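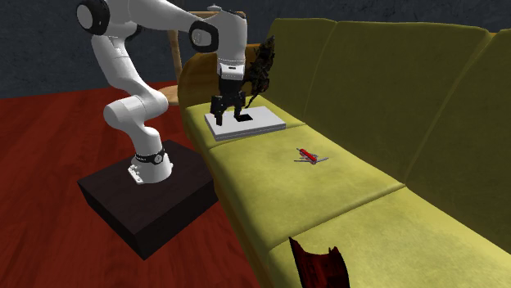 The simulated couch cell, arm on its pedestal, with the tray and pocket knife on the seat.

Filed under: Project Updates / Robotics
Search this site Enter keywords Go

Progress report to Comwood, 4th November
Prepared by Ximena Troncoso, Song project

We're delighted with how the virtual cell has come along since May! The arm now has a setup routine that anyone on the team can run, and Ghazala Lodhi has it down to 13 steps. The base gets checked against the pedestal first, then each joint goes to its zero — a small thing, but it cleared up the drift that bothered us all summer — and the gripper comes last.

The gripper took the most work. Jong-dae Min rebuilt the finger linkage in the model after the left pin joint kept binding near full close, and he reset the contact settings on both fingertips while he was in there. We now open and close the hand 20 times before any session and save the log. 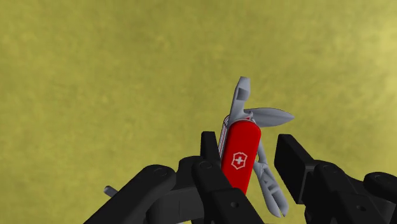 Grip force is the part we're still tuning. Thin, awkward items with bits folded out are a wonderful test of the new fingers, and Sang-wook Yoon has four force profiles ready to compare. Ronja Holmgren is writing up the maintenance notes so that the Skulton group can keep their copy of the cell in step with ours.

Still open: the wrist calibration file has to be reloaded by hand after every restart. We expect six more weeks on that and the force profiles together, within the current budget.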